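Ticket 1960: Shared calendar shows bookings one hour early
Opened by: Kyriaki Politis
Assigned to: Fletcher Bolger
Product: Terel Calendar, Garside office
Priority: 3
Status: Closed

Kyriaki Politis wrote:
Meetings I enter in Terel show up an hour early for everyone in the Garside office. If I book 10:00, they see 9:00. My own view is correct. It started after the mail server move. Older bookings from March look fine on both sides.

Fletcher Bolger wrote:
Can you check the time zone under Settings, then Region? There are two fields, one for display and one for new events. Please send me what both say. Also let me know if you book from the desktop program or the browser.
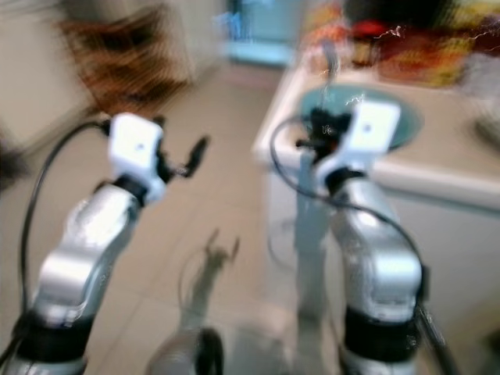 Kyriaki Politis wrote:
Desktop program. Display says Central. New events says "Server default". I tried changing the second one to Central and it went back to Server default when I reopened the window.

Fletcher Bolger wrote:
Thanks. The new server was set to Eastern, and your profile takes that value every time it syncs. The field is locked by the group policy, so you can't change it from your end.

Changes made 18th July:
– Server default set to Central
– Lock removed from the new events field for the Garside group
– Calendar service restarted

Please close Terel, open it again and make a test booking.

Kyriaki Politis wrote:
Test booking shows 2:00 on my side and 2:00 at Garside. The 4 meetings I made last week are still wrong – do I have to redo them?

Fletcher Bolger wrote:
Yes, open each one, set the time again and save. The fix only applies to new entries. Closing this once you confirm.

Kyriaki Politis wrote:
All 4 are fixed. OK to close.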